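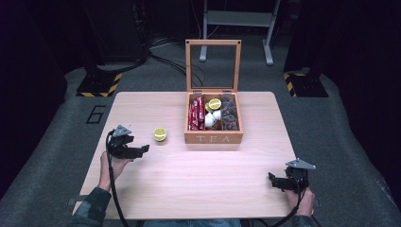 How to sort out a tea box

A wooden tea box with a hinged lid and three compartments will keep a kitchen in tea for a week or two, provided it is cleaned and filled properly. Allow half an hour the first time.

You will need
The box
A dry pastry brush
A damp cloth and a dry tea towel
Sachets, loose tea and one lemon

Cleaning
Tip everything out and brush the corners. Tea dust gathers along the dividers, so turn the box upside down and tap the base. Wipe the wood with the damp cloth, wrung out hard, then dry it straight away. Don't put the box in the sink. Clean the clear panel in the lid on both sides and leave the lid open for an hour.

Filling
Start with the sachets. Stand them on edge in one row with the printed side facing the front. Stop while you can still slide a finger in at the end, or the paper tears when you pull one out.

Put the loose tea in an outside compartment. Mine takes 118 g without spilling over the divider. If you buy it in 300 g bags, as I do from Begay, fold the rest down tightly and peg it. Keep a spoon beside the box.

The middle can hold whatever you serve with the tea. If you want lemon in there, add a slice just before people sit down and take it out when they leave. Cut lemon left in a closed box makes the wood smell and turns the loose tea damp. The other half can stay on the table, cut side up, for anyone who wants more.

Topping up
Refill the sachets when there are 6 left. Finish the old loose tea before adding new.

Sticking hinges
Rub a little candle wax on the pin and work the lid back and forth. Rhun Gronow wrote in to suggest pencil lead, and that works too, though it marks pale wood.

Page by Mabli Meredith. Last changed in April.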